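Hand comparison at the sink: gallery

Kitchen trials, February

This page collects pictures from the plate-handling part of our end effector comparison. The work was carried out by Kathleen Ó Dubhghaill (test plan, operation) and Dénes Boros (controllers, logging) as part of the Nanamel project. The full results table is in the February report and is not repeated in this gallery.

Two hand configurations were compared on the right arm. Configuration A ran the Fimum controller with position control on all joints. Configuration B ran the Vonano controller, which adds a current limit per finger. The arm trajectories were the same for both, so any difference in the results should come from the hand and its control loop.

The test object was a round pink plate with a raised rim, placed on a rack over the smaller basin of a double sink. Flat plates are awkward for a multi-fingered hand. The rim gives a usable edge, but the fingers must get under it or tilt the plate before they can close.
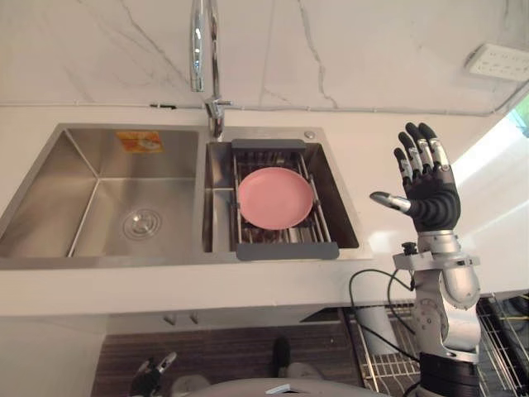
Each trial began from an open hand, thumb extended, with the arm clear of the plate. The start pose was stored in the controller and recalled before every attempt. Early runs used a lower start pose, which shortened the approach but brought the forearm too close to the counter edge. We raised it and discarded the early data.

Cable routing took longer to settle than expected. The external cables need enough slack for full wrist rotation, and the slack forms a loop that can catch on anything below the forearm. We fixed the routing before logging started and left it alone for both configurations. A shorter harness is on order.

Finger current was logged at 4,000 samples per second and reduced afterwards. The lower rate used in our bench tests missed the short peak at first contact with the rim. That peak is the most useful signal we have for telling a fingertip touch from a knuckle touch.

Each configuration was given 19 attempts. An attempt was stopped by the operator if any finger current stayed above its threshold for longer than 2 seconds. 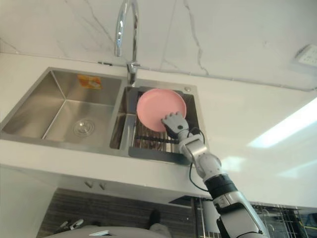
Fingertip contact with the plate tilted was the hardest phase for Configuration A. Under pure position control the fingers keep closing on their target angles whatever the plate is doing, and small errors in plate position turn into large side loads. Configuration B gave way at the set limit and held. It was slower by some 8 seconds per attempt, mostly spent waiting for the finger currents to settle.

The steel of the sink caused trouble for the depth estimate. Reflections from the basin walls shifted with the daylight, and we repeated the camera calibration at midday. Attempts from before and after the recalibration are marked separately in the log.

Still to do: the same sequence with a heavier plate, and a run with softer fingertip pads on both configurations. Requests for the raw logs should go to Dénes Boros. Questions on the test plan should go to Kathleen Ó Dubhghaill.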